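Relatório de progresso – plano de equipamento, projeto Pulamell
17 Nov 2021

Ponto de situação

A proposta da Bouvier chegou completa, mas continua a não me convencer. Pedem 1000 euros por cada pinça manual e mais 200 por ano de assistência, sem dizer o que a assistência cobre. A Nulitska cota 600 por unidade, com prazo de entrega em janeiro. Nenhuma das duas respondeu à pergunta sobre peças de substituição para os dedos.

A compra do braço fixo para Plemport fica, a meu ver, por justificar. O caderno de encargos fala em ganhos de tempo que ainda ninguém mediu connosco. Recomendo suspender essa linha e encomendar só duas pinças.

Trabalho em curso

Continuamos nas tarefas de mesa com papel e lápis. Uma folha pousada na mesa é fina e pouco tolerante a erros de altura – um bom teste antes de gastar mais. Os traços leves também levantam dúvidas: não sei se as câmaras orçamentadas os distinguem de uma mancha.
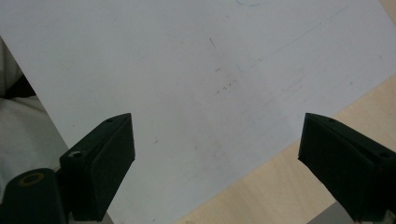 Decisões pedidas

Autorizar as duas pinças da Nulitska.
Adiar o braço fixo até haver medições próprias.
Exigir à Bouvier o contrato de assistência por escrito.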